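Otatley workshop puts hand-held grippers through their paces

6 Jun 2022

The Otatley robotics workshop has spent the spring finding out which of two hand-held grippers is better at picking things up, and has reached the stage where everyone agrees it depends on the thing.

The contest is between the Lebrun, a bought-in tool with soft fingers and a price to match, and the Erketti, a two-fingered design the workshop makes itself for rather less. Both are carried about by a person, with a camera looking down at the fingers, and the recordings are later used to teach a robot arm the same job. The arm has so far been spared any involvement.

Each gripper was down for 500 picks from a tabletop, using a shopping list of household objects that included teaspoons, dishcloths, a bag of rice and a box of eggs. The eggs were hard-boiled after the first morning. The Lebrun got through all of its picks in December. The Erketti has managed 428, with the rest held up by a disagreement over what to put on the fingertips.

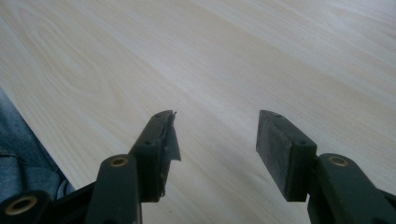 Bare plastic was ruled out early, on the grounds that a teaspoon would leave it at the slightest excuse. Rubbery pads grip well but gather dust, and a dusty pad is a good deal less keen on dishcloths than a clean one. Tape is cheap and quick to change, and its critics say it needs to be, given how soon it starts to tear. Its supporters say the critics are putting it on wrong. The matter has been discussed at greater length than the motors, the camera and the budget put together.

Jitosov, the small firm paying for the comparison, wants a gripper that can be handed to a beginner and used for a whole afternoon without a screwdriver. On weight the Erketti is ahead - testers preferred it on long sessions - while the Lebrun does better with anything thin and flat, and has yet to drop the rice.

A further 100 picks with fresh fingertips are planned for the Erketti, split between tape and pads, before the results go to Jitosov later in the summer. The workshop has also asked for 3 new teaspoons.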